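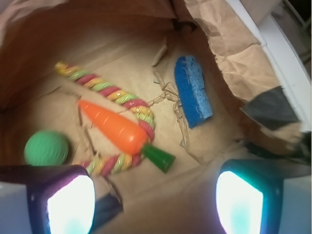
Chapter 5: Budgeting for a Picking Cell

Textbook > Part Two: Planning > Chapter 5

The arm is seldom the largest line in a first budget. Hamish Morrison's plan for the Jirkeck packing room put $1,416 against grippers, cables and spare fingers, and $238 against test items: toys, balls, sponges and paper bags. Soft and odd shapes belong on the list early, as they decide which gripper to buy.
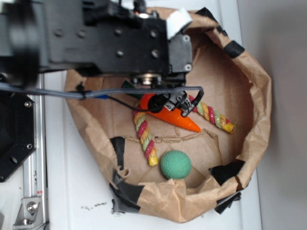
Figure 5.1 Gripper over a toy carrot in a taped paper bag.

Before asking for quotes, write down what the cell must pick and from what container. Section 5.1 starts with that list.

Related chapters
Chapter 4: Leasing or Buying
Chapter 6: Spare Parts and Service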